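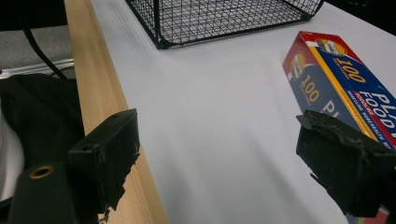

Section 3 of the Nostari Desk Kit covers setting up the work surface and filling the wire basket. Please do it before Section 4, even if Section 4 looks more fun. You want a table with a pale, smooth top if you have one, so that dropped staples and paper clips show up against it. Lay the wooden board along the left side of the table, then stand the basket at the far end, next to the board, with its mesh clear of anything it might scratch. Leave the middle of the table bare. It will be tempting to put your coffee there.

Home | Setup | Baskets & Boards | Spare Parts | Returns | Contact

3.1 Placing the basket

1. Wipe the table and let it dry. A dry cloth is enough unless the table has also been used for lunch.
2. Set the basket down with the thick rim flat on the table. If it rocks, turn it a quarter turn. If it still rocks, suspect the table.
3. Slide the board up until it sits beside the basket. A small gap is fine. A large gap will fill up with pens.

Note: Customers moving up from the older Rallirix tray should remove the tray first. The basket does not fit inside it, and several of you have tried.

3.2 Filling the basket

1. Put boxed items in first. Tape, staples and refills go in with their boxes closed.
2. Turn each box so you can read at least some of its name through the wires. You don't need the whole name, just enough to save you from opening the staples when you want tape.
3. Add loose items last. Batteries do not count as loose items and should go in the Pickering drawer.
4. Stop when the contents reach the rim. The basket is rated for up to 100 ounces, a figure we arrived at by being reasonable. 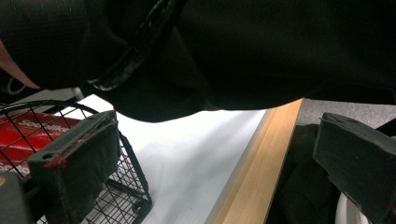 Fig. 3-2. Red box in the wire basket, with black fabric hanging above.

3.3 Bags, jackets and other soft things

Keep fabric off the basket while you load it. Straps, cords and elastic loops catch on wire corners, and the basket will follow your bag to the door.

CAUTION: Do not pull a snagged loop. Hold the fabric from underneath, lift the slack, and work the loop back off the wire by hand.

If you need somewhere to put a bag, use the Flernance hook (Section 11). The back of a chair also works and costs less.

3.4 Before you go on

Check that the board lies flat and that the basket lifts out without dragging anything along. Empty and wipe the basket every June, or whenever you can no longer find the tape.

Revised 31 January 2025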